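Objet : Re: [manip] pinces deux doigts vs câbles souples
De : Chiến Quách

Xuân Hầu a écrit :
> Quelqu'un a comparé la Skallari et la Lò sur du câble ?
> À Stakelgate on plafonne à 50 N de serrage et ça glisse
> quand même. Je prends tout retour, même honteux.

Bonjour Xuân,

Du honteux, j'en ai. À Drondside on a fait 200 prises par pince, câbles à transférer d'un carton à l'autre, même bras, même contrôleur. La Skallari serre bien, trop bien : elle attrape la boucle visée et les 4 voisines, par esprit d'équipe sans doute. La Lò en prend une seule, quand elle en prend une.

Le serrage n'y change pas grand-chose chez nous. Ce qui compte, c'est l'angle d'approche -- doigts inclinés, on entre dans la boucle ; doigts à la verticale, on pousse le tas au fond du carton avec beaucoup de conviction.

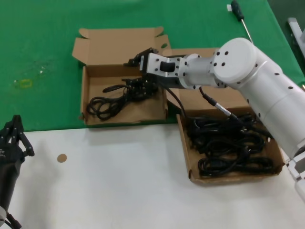 Côté caméra, noir sur noir, la profondeur raconte n'importe quoi dès que les boucles se croisent. J'ai fini par fixer la hauteur de descente à la main, 2 cm au-dessus du fond, et le taux de réussite est remonté. Deux mois de réglage de la segmentation pour en arriver là.

Je peux t'envoyer les logs. Tu as quoi comme revêtement sur les doigts ?

Chiến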